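Subject: Re: [sisside-oldhouses] Breathable paint for north rooms
Date: September 2025

Replying to the message on Skerico paint, which I have now read twice with the Lutholm leaflet open next to it. 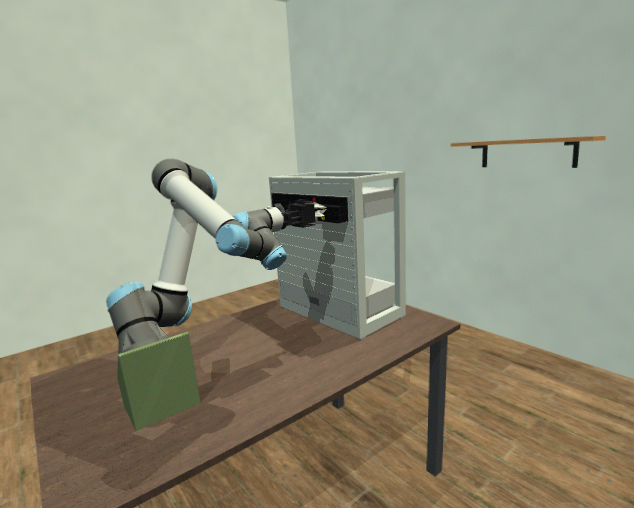 I don't doubt the room feels better. My trouble is with why it's supposed to feel better, and with the price of finding out. Quoted bits below, my answers under each.

> We had the back bedroom done in Skerico last January and
> I can't say enough good things about it. The walls used to
> sweat every morning and now they don't. The Lutholm people
> say the paint takes in moisture overnight and lets it go
> during the day, so the room more or less looks after itself.

A coat of paint is thinner than a business card. Even if it soaks up water vapor as well as they say, it can't hold much. Two people asleep in a closed room breathe out a fair amount of water by morning, and I would like to see the sum that puts all of it into a skin of paint. The plaster behind it can hold more, sure, but you already had the plaster. If it was lime plaster under old vinyl paint, then getting the vinyl off may have done the good work and the new can on top was along for the ride.

Which brings me to a question you didn't answer: what came off the wall before the Skerico went on? If the old paint was stripped, that's a big change. If it went straight over the vinyl, then I don't see how any moisture is getting through to the plaster at all, whatever the new paint is made of.

> We also had the window seals fixed and the radiator moved
> under the window the same month, but I really think it was
> the paint that made the difference, because you could feel
> it within a week.

I laughed out loud at this, sorry. You moved the heat to the coldest spot in the room and stopped the draft in the same month, and the paint gets the credit? I would put my money on the radiator. A warm wall doesn't sweat. That's true if it's painted with Skerico, with hardware store white, or with nothing.

I'm not saying this to be mean. We have had the same talk on this list about roof vents, about the salt boxes, and about those little clay tubes people used to drill into the outside walls. Each time somebody does four things at once, the damp goes away, and the thing that cost the most gets thanked for it.

> The leaflet says it cuts wall moisture by 67 percent in
> lab tests, so there is real science behind it.

67 percent of what, and compared with what? I looked. The leaflet has the number in large green type and a footnote that says "internal testing." There's no start value, no room size, no word on what the other wall was coated with. If the other wall had gloss on it, the result means that Skerico is better than gloss, and I could have told you that for free. I wrote to Lutholm and asked for the test report. What I got back was the same leaflet as a PDF. I wrote again and asked what the second wall was painted with, and have heard nothing since.

I'm willing to be shown wrong here. If they send the report I'll post it to the list, good or bad.

> I know it is expensive but you get what you pay for, and
> they guarantee it for 10 years.

Read the guarantee. It covers flaking and loss of color. It doesn't mention damp, mold, or moisture anywhere. It's also void if the wall is "subject to continuing moisture," and I would have thought a wall subject to moisture was the whole reason for buying the stuff. So they'll stand behind it as paint – no more than that.

As for price, Văduva sells a plain limewash in a tub for a good deal less than half of what Skerico costs by the gallon. It's dusty, it rubs off on your sleeve for the first month, and you need more coats than you want to do. I don't get anything for saying so, and I have complaints about Văduva too (their lids, mainly, and the way they ship). But limewash has been on the walls in this town for a very long time and we know what it does and doesn't do. It doesn't dry out a wet house. It lets a wall that's already drying get on with it.

> Has anyone else tried it? I would love to do the front
> room next.

Before you do, please try this. Buy a cheap humidity meter and put it in the front room for 8 weeks with nothing changed. Write the reading down morning and night. Then change one thing. One! Open the window for 20 minutes after breakfast, or fix the seals, or move the heat. Leave it alone for a few weeks and look at the numbers again. If you still want to paint after that, paint, and keep writing down the readings. You'd be the first person on this list to have a before and an after for any of these products, and I would read every line of it.

Also go outside in heavy rain and look at the gutter on that side. Half of the damp north walls I have been asked to look at had a gutter leaking down them, and no paint on the inside is going to help with that. Check the ground level against the wall too. Those houses on the hill have had flower beds piled up against the brick for years, and the soil ends up higher than the floor indoors.

One more thing, for the person who asked off list if Skerico is safe to put over old distemper: I don't know, and the leaflet doesn't say. Most things won't stick to distemper. Wet your thumb, rub the wall, and if it comes away chalky, wash it off first.

If anybody has a can of the stuff left over I would take a cupful off your hands. I have two offcuts of plasterboard in the garage and a kitchen scale.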